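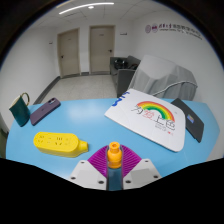
Digest no. 378, page 5

Search the archive: Enter keywords... Go

To the Wullstead table list, 1/8/23

Quoting the last digest:

> Does anybody have a good way to keep the shared table usable?
> Ours at Bimside fills up by lunch and then there's no room
> to draw. We've had the same trouble since June.

Oh, I love this question! We have the light blue table now and I'm so pleased with it – the rounded shape makes it easy to pull up a chair anywhere. My big discovery is to give the yellow thing and the little orange bottle the middle and push everything personal back. Phones face down, please, and mugs well away from the drawing side.

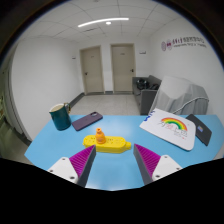

Mug and phone at the back, rainbow board on the right.

I can't say enough good things about the rainbow board. It's cheerful, it's white so you can find it in a second, and it marks out the drawing side without anybody having to ask. The tablet case goes over on that side too (I like the ones with a sticker, so much easier to tell apart).

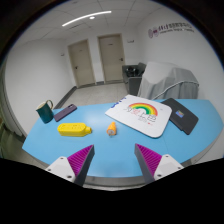 We also do a quick reset before lunch, and I'd really encourage Bimside to try it. Small things to the middle, bags on the sofa, then everybody sits down again. Prendach has a bigger table than ours and I'd love to hear how you all manage it – do you reset too, or let it spread?

Yoo room, Wullstead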